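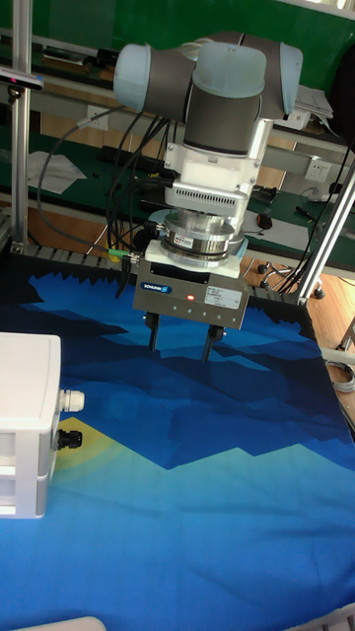
The parallel gripper on the arm at the Merness lab, with the force-torque sensor mounted above it.

Gripper comparison reaches the halfway point

February 22, 2020

The Merness lab has finished the first half of its gripper comparison. Two grippers are being tried on the same arm, with the same force-torque sensor and the same controller settings. The first, a parallel gripper, completed its 600 grasps last week. The second is a softer three-finger unit from Kettunen and goes on the arm on Monday.

Tamunoemi Oyewole wrote the test plan. Each gripper picks up six kinds of objects, 100 times each: a foam block, a steel bolt, a folded washcloth, a paper cup, a short length of hose and a plastic lid. A grasp counts as good if the object is lifted, held for five seconds and set down inside a marked area. Dropped and crushed objects are logged separately.

The parallel gripper did well on the bolt, the block and the hose. The lid gave the most trouble. It lies flat, and the fingers have to come down very close to the table to get hold of the rim. Of 100 tries on the lid, 33 ended in a drop or a miss. Minttu Toivonen went through the force readings for those tries and found that in most of them one finger touched down before the other. She has since corrected the tool angle in the controller, and the lid series will be run again before the results are compared. The original numbers will stay in the report.

The paper cup results depend a lot on grip force. At the default setting the cup was crushed more often than it was dropped. Lowering the force fixed that, but the slower close added almost a second to each cycle.

Cables took up more time than planned. The sensor, the gripper and the camera each have their own line, and with the wrist turned all the way around the bundle pulled on the sensor and shifted its zero. Iida Halonen rerouted the lines with more slack and limited the wrist rotation in software. Anyone writing new motions for this arm should keep that limit in place and zero the sensor at the start of each run.

Swapping grippers takes two people and half a morning, mostly for recalibration. Marjatta Saarinen is looking at a quick-change plate from Tikent. The finger pads will also be checked for wear after 2,000 cycles, a number we expect to reach in the spring.

The arm is booked for the comparison until the second set is done. Groups that need it for other work should write to Catríona Ó Dálaigh, who keeps the schedule. The Trututham group has the first slot afterward.

Log files from the first set are on the shared drive in the gripper folder. Please copy them before making changes.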